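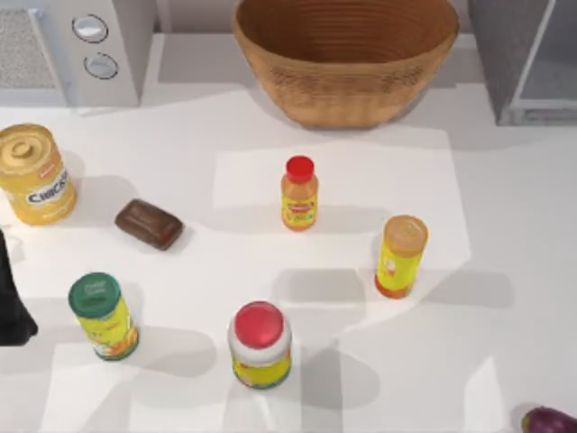 Posted by Suvarna, 21 August 2023

Home from Wasthorpe at last, and my feet are killing me! Almost 17 miles along the old canal (the map said 10, the map lies) with a cheese roll and one squashed banana to keep me going. Saw two herons and a very cross swan that wouldn't let me past the lock – I ended up going round through the nettles. Legs still stinging. Missed the early bus to Ukville too, so I sat on the wall and ate the last of the mints. Still, I haven't felt this cheerful since April. Bath now, then bed. Must buy plasters.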